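Who Answers for the Second Pair of Hands?

An opinion from Bunnag, a distributor of garden and household goods

Bunnag has served retailers and households for many years, and for most of that time the work of our returns hall was done entirely by hand. A carton arrived, a person opened it, and that person decided whether the goods inside could go back on a shelf. The company now runs robots at part of that work. Management has been asked, by employees and by customers, to state what it believes about the change. This essay gives the view of the operations office. It has been read by the staff of the hall before publication, and several passages were altered at their request.

We should begin with the work itself, which is less simple than it sounds. Small garden tools, desk items and children's goods come back mixed together, often in the same carton. One piece must be lifted by the handle, another by the edge, and a third should not be lifted until something beside it has been moved. Experienced sorters do this without discussion. Fongchan Thongdee, who has led the returns team at our Clalport site since it opened, describes the skill as knowing what an item is going to do before you touch it. Our procedures manual never recorded that knowledge. It was held by people, and it was passed on by standing next to them.

The two-armed station was introduced to take over a portion of the handling. It works inside its own enclosure, with baskets and shelves at the sides, and its tasks are set and reviewed by members of the same team that used to do the handling at the benches.

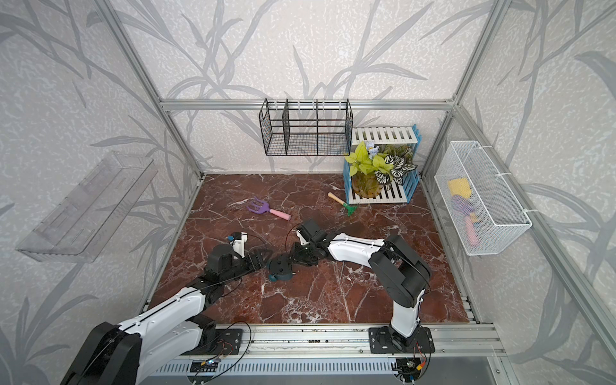

Has the station replaced anyone's job? No position at Clalport has been closed on account of it, though the content of several positions has changed a great deal, and we think that change deserves as much attention as a closure would.

The change is easy to understate. A sorter who once handled goods for a full shift may now spend half of it watching, correcting and recording. The physical strain is lower. The mental strain is different in kind, and for some employees it is greater. Watching a machine attempt something you could do yourself in a moment is tiring in a way our safety office had no form for. Staff reported this to us within the first weeks. We were slow to act on it, and the present rotation, under which no one supervises the station for more than 3 hours at a stretch, should have been in place from the start.

There is also the matter of pay. Under the old arrangement the grade of a sorter depended partly on pieces handled. Once a person's attention is given to the station, that measure no longer describes the work. For a time we carried on using it anyway, with an adjustment, and the adjustment satisfied very few people. The piece element has now been removed from the grade and replaced by a fixed allowance for supervision. Finance had concerns about the cost. We believe the company cannot ask its people to teach a machine and then pay them as though they had been idle.

Teaching is the correct word for it. When the station fails to pick up an item, a member of staff decides why, notes the reason and selects a different approach. Those notes have value. Before the most recent change of settings, the team had filed 771 of them, many written at the end of a shift and a good number in far better detail than the form required. Under the terms first proposed to us by Gremis, the firm that maintains the station, every note would have passed to the supplier, with no mention of the persons who wrote it. We declined those terms. The agreement now in force allows the notes to be used for maintenance at our own sites, and any wider use requires the consent of the team and a payment into its training fund.
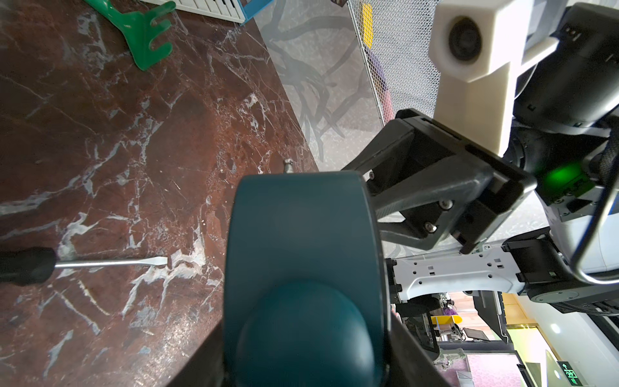

Some of our colleagues in other firms have told us that this was an unusual thing to insist upon. Perhaps it was. Yet a company that would not hand over its customer list without a contract should take the same care with the judgment of its own employees — and that judgment took far longer to build.

A fair account must include the objections. Renata Echeverría, the staff representative for the hall, has argued that our assurances are only as good as the next budget. She points out that positions may be protected today and left unfilled when their holders retire, so that a hall of 200 people becomes a much smaller one without a single dismissal. We have no complete answer to this. The company has agreed to publish the number of filled positions in the hall every December, along with the number of hours the station was in use, so that the two may be read side by side. Ms. Echeverría considers this a beginning. So do we.

A second objection comes from the newer staff, and we regard it as the more serious. If the easy items go to the station, the difficult ones go to people, and a beginner has nothing easy left to begin on. Our own experience at Varano, where a smaller hall changed over earlier, supports the complaint. New sorters there were placed on difficult returns in their first month, and several asked to be moved. Clalport has therefore kept two benches outside the automated work. Beginners are assigned to them alongside a senior sorter, and they handle the ordinary, easy goods that a machine might otherwise be given. Measured only by output, those benches are a poor use of floor space. We intend to keep them.

It is sometimes said that employees resist automation from fear. That has not been our observation. The staff of the hall asked practical questions, and asked them early: who may stop the station, who is blamed for a damaged item, whose name goes on the report. The first of these was settled quickly, and any person in the hall may stop it without giving a reason. The second took longer. At present a damaged item is charged to the station's own account and does not appear in any individual's record.

The third question remains open. Reports are still signed by the supervisor on duty, including reports on work that supervisor did not perform and could not fully have foreseen. Ms. Thongdee has proposed that the form carry a separate line for the station's settings and for the person who approved them, and the operations office supports her proposal. It goes before the directors together with the revised rotation, and the staff of the hall will receive the directors' reply in writing.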